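Looking After a Painted Kitchen Table

Last updated 11/28/99

We have had a painted table in one room or another for as long as I can remember, and the present one came out of a school sale with so many coats on it that the drawers wouldn't shut. It cost me 26 pounds and most of a July, and I have been asked so often how I keep the top decent that I thought I had better write it all down in one place. Some of this will be old news to you, so do skip along.

Everyday wiping

A cloth wrung out in warm water with a very small squirt of washing-up liquid is all a painted top wants on an ordinary day. Wipe, go over it again with plain water, and dry it with a tea towel. The drying is the bit people leave out! Water left sitting along a joint creeps under the paint, and by the spring you will have a little row of blisters to look at over breakfast.

Please don't use the green side of a sponge. I know it is right there on the other side. It takes the shine off in patches and then the patches hold the dirt, so you scrub harder, and round you go.

Stains, one at a time

Tea and coffee. Bicarbonate of soda mixed with water to a paste like thick cream. Dab it on, leave it while you wash up, and wipe it off gently. Twice is better than once with a heavy hand.

Beetroot and blackcurrant. Get to it quickly with cold water. If it has dried on, try the bicarbonate first and then a drop of lemon juice, rinsed off well. On an old flat paint I would leave the lemon alone and put the fruit bowl over it.

Candle wax. Wait until it is quite hard, then lift it with the edge of an old plastic card. A bag of frozen peas held on top for a few minutes helps it along — wrap the bag in a cloth first so you don't swap wax for a wet ring.

Felt pen. A little methylated spirit on a cotton bud, tried underneath the table first. It will take some paints off altogether, and you want to learn that on the underside.

A board on top for messy jobs

If you do any sort of making or mending at the kitchen table (and who has a spare room for it these days) get yourself a loose board to lay over the top. A plain white one is my favourite. Dropped screws and pins show up on it straight away, and so does a smear of glue before your sleeve finds it. Mine is a little smaller than the table all round, and it lives behind the dresser when it isn't wanted.
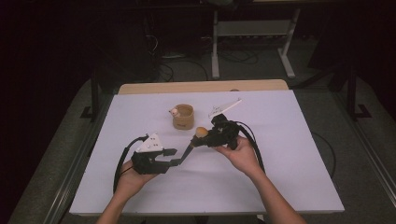
Stick a few dots of felt on the underside so it doesn't skid, and brush them now and again, as grit gets caught in felt and scratches worse than bare board would. I had a rubber mat under mine for a year and I was sorry for it. The rubber left a yellow shadow on the paint that no amount of bicarbonate would shift, and in the end I had to sand the whole middle back and start afresh.

Chips and touching up

Keep a jam jar of your paint when you finish the tin, filled right to the brim so there is hardly any air in it, and write the name and the room on the lid. I use the Varnico eggshell these days and have no complaints, though I was very fond of the old Ketilsson enamel and would go back to it if our shop still kept it.

For a chip, rub the edges down with fine paper, 200 grade or thereabouts if you have it, until your fingertip can't feel the step. Wipe off the dust, put on a thin dab with a child's paintbrush, and leave it overnight. Then another. It may take four or five thin dabs to come level, and one fat one will only sink in the middle and sulk.

Wobbles

While you are down there, have a look at the legs. A folded bit of card does for an evening but it packs down flat. A slice of wine cork, glued on and trimmed with a sharp knife, lasts for years. Check first that it isn't a loose bolt doing it — ours was, and I had corked two legs before I thought to look.

Hot pans

Paint and hot pans don't mix, varnished or not. Keep two trivets on the table all the time so there is always one in reach. Cork ones are kindest.

Next time I hope to get to chair seats, and the business of re-gluing rungs.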